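Workshop notebook – Wednesday, September

Back in at 8:40. Both jars from the weekend dye trial were still on the shelf by the sink, lids on. Strained them through muslin and labeled them Kershaw A and Kershaw B after the two madder lots. A is the finer grind. B smells stronger but gave the paler swatch last time, and I still don't know why.

Aim for today: find out whether the alum step can be shortened without losing wash fastness on wool. The Tusteo notes call for an overnight soak. Agathe Baudry thinks 2 hours warm is enough for light yarn. She may be right for fingering weight. I doubt it for the bulky stuff.

Set up 4 skeins, all from the same Paltell cone, scoured yesterday. Skeins 1 and 2 got the short soak, 3 and 4 were left in alum overnight. Odd numbers to jar A, even numbers to jar B. Kept the bath low the whole time – last month I let it climb and everything went brown.

Color reference for the red end of the chart is the usual one, bright coral against white trim.

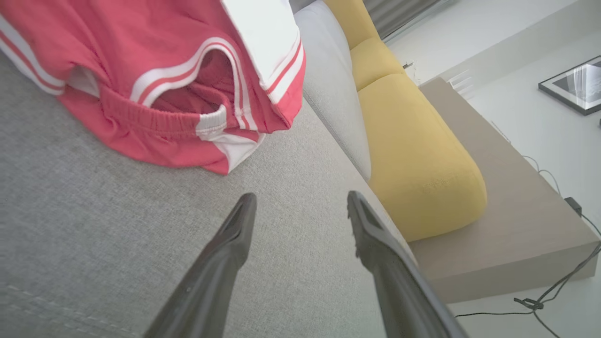
Coral-red and white garment on the gray sofa.

Madder won't get to that on wool, at least not with our water. The nearest I have is a swatch from spring with chalk added to the pot, and even that leans to brick. Agathe wants to try a second dip over weak cochineal. Put it on the list, but not before the alum question is settled, or we'll be changing two things at once again.

Skeins out after 30 minutes at temperature, left to cool on the rack, then rinsed in the gray tub. Notes before drying:

1 – even, soft orange-red, a little bleed in the first rinse
2 – paler, patchy near the ties
3 – deepest of the set, rinse almost clear
4 – close to 1 in depth, no patches
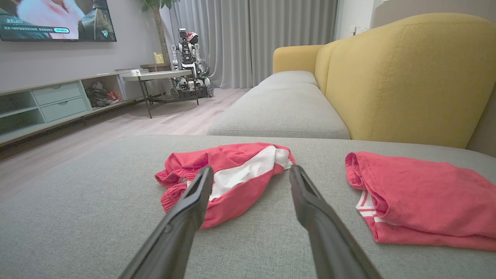

The ties on skein 2 were too tight, my fault, so the patches say nothing about the soak. Retie loosely in figure eights and repeat that one. For the wash test I'm using the Inent soap and not the dish liquid, which stripped the yellow out of the weld samples.

Agathe came by at 3:15 and looked at 1 and 3 side by side at the window. She picked 3 but says 1 would pass for a hat. Fair enough. Nobody is washing a hat every week.

Still to do:
Redo skein 2
Cut light test strips from 1, 3 and 4, cover half of each with card
Weigh what's left of lot B
Ask Kershaw if both lots came from the same harvest
Descale the small kettle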